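4. What the players told us about pace

I should say up front that I came to this as a golfer first and a researcher second. I play badly, I play often, and I've spent more hours than I'd like standing on a tee behind a group that was looking for a ball in the wrong trees. So when Yaa Aidoo and I started planning the interviews at Drenora, I already had a theory: scrambles are quicker because everybody hits from the best spot. Most of our players had the same theory. It took one morning with the timing sheets to make us both a lot less sure.

Quick reminder of the setup from Section 3. We followed 46 pairs over two club events in July, one at Drenora and one at Milau. Each pair played nine holes as a scramble and nine as ordinary stroke play, in either order, and we logged the time at every tee and every green. After the round we sat down with both players and asked them how long they thought each nine had taken. That last part was Yaa's idea, and I'm so glad she pushed for it, because it gave us the most interesting material in the whole project (you'll see why in a minute).

The scramble nines were faster on the par threes and slower nearly everywhere else. Where did the time go? Mostly into talking. A pair would walk up to two decent drives, look at one, walk over to the other, look back, discuss the lie, discuss the angle, discuss who was feeling good with a wedge, and then pick the first one. We started calling this "the conference" in our notes and the name stuck. Conferences ran longest on holes where the two balls were close in distance but on opposite sides of the fairway, and they got shorter over the back half of each nine as pairs settled into a habit.

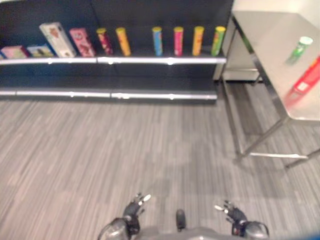

Vol. 7, No. 2

Figure 2. Snack boxes in a row on the top shelf.

Putting was the other surprise. In a scramble the second player gets a read off the first player's putt, so you'd expect that player to step up and hit. Some did! But plenty of them took a fresh look from behind the hole, and then asked their partner what they'd seen, and then looked again. One player at Milau told me the first putt "put a thought in my head I then had to get rid of," and I know exactly what he meant.

Now to the part about how long people thought it took. Almost everyone we interviewed said the scramble nine had gone by faster, and that includes pairs whose scramble was plainly the slower of the two on our sheets. When we showed them the times, several of them asked whether we'd mixed up the columns. (We checked. We hadn't.) The players who were most wrong were the ones who'd talked the most, and they were also the ones who said they'd enjoyed themselves the most - I don't want to lean too hard on that, given how few clubs we visited, but it held at both.

Jussara Guerra, who read an early draft of this section, raised a fair objection. She plays off a low handicap at Barrios and has never been in a scramble she thought was slow, and she wondered whether our conference problem was really a problem of pairs who don't know each other. We went back and split the sample that way. Pairs who played together regularly did have shorter conferences on the tee shots, so she was onto something. On approach shots the difference went away, and on the greens the regular partners were a touch slower, maybe because they trusted each other enough to ask.

We also heard a lot about waiting. Players put up with a wait on the tee much better when there was a partner to chat to about the coming shot. In stroke play the same wait came up in the interviews as a complaint, often with the hole number attached, and sometimes with a fairly detailed account of what the group ahead had been doing wrong. I've got one transcript where a man spends most of a page on somebody else's rangefinder. In the scramble interviews, waits of the same length often weren't mentioned until we asked.

A word on the timing itself. We used the Cultia tee sheet for start times and our own stopwatches for the rest, and the two didn't always agree on the first hole, where players tend to hang about after their names are called. We went with the stopwatch in every case. Lost balls stayed in the totals. I argued for taking them out and Yaa argued for leaving them in, and she won, mostly by pointing out that a lost ball in a scramble usually costs nothing if the partner's in play, so dropping them would hide one of the few places where the format does save time.

Weather didn't give us much trouble at either club, though the wind got up on the second afternoon at Milau and we had two pairs take a very long time over the short seventh. I've left them in as well. The hole-by-hole comparison comes next, in Section 5, where we look at whether a simple rule, such as letting the player who drove last choose the ball, would trim the conferences without spoiling the fun of them.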